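Voltei a mexer na célula em novembro, depois de duas semanas de molho, e já tinha saudades (sim, têm-se saudades destas coisas!). O Montri Srisuk tinha-me deixado um recado: o braço descia bem até aos 15 milímetros e depois ficava ali a hesitar, como quem experimenta a água do mar com o pé.

Comecei pelo costume, que é rever o zero das juntas e a carga declarada no punho. A massa da garra estava errada desde a última troca – culpa minha, confesso. Corrigi, baixei a velocidade e repeti a descida 60 vezes no simulador, com um chá ao lado e muita paciência. 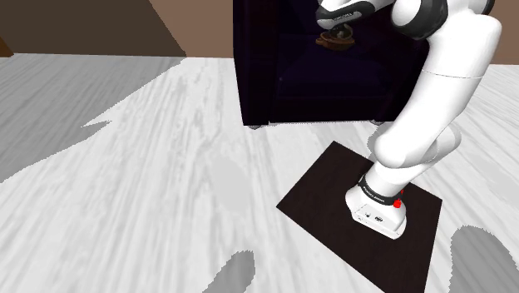
O braço Franka Emika em simulação, com a garra mesmo por cima do tapete escuro.

Falta passar os valores para a célula verdadeira, e para isso quero o Montri ao pé de mim. Combinámos para logo de manhã, antes de a oficina encher – ele leva os bolos e eu levo o caderno das calibrações.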